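News from the Koltach Records Group

Well, friends, it has been a busy few months for those of us who give our evenings to the unidentified and missing cases of Kitville and the towns nearby, and I'm so pleased to have a bit of progress to share at last!

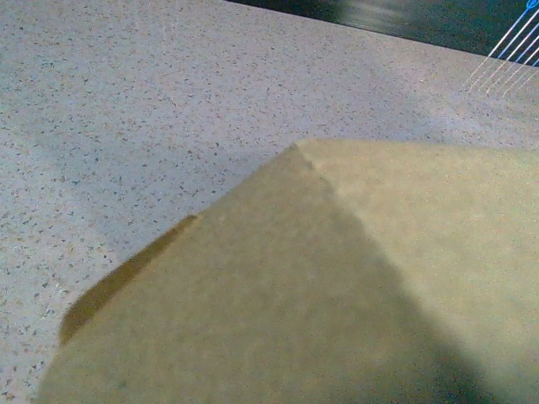 Photo: Koltach Records Group

As many of you know, the man found by the Beddoe road in February had no wallet, no phone and no match in any missing persons list we could search. The coroner's office has now agreed to send a sample out for family tree testing – something we've been asking for (politely, and then a little less politely) for two years. The lab bill comes to more than the county can cover, so we're raising the last $1000 ourselves, and three of the Claten churches have offered to pass the plate.

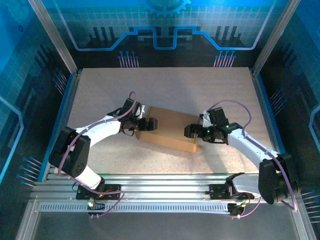 One reader wrote in to ask whether it was fair to go looking for a family who might not want to be found, and said the county ought to speak to them quietly before any name goes in the paper. We think so too, and the coroner's office has promised to do just that.

If you have old Beddoe phone books or yearbooks in the attic, please do get in touch – we'd love to borrow them. The next newsletter goes out once the lab has written back.

Posted 23/11/2022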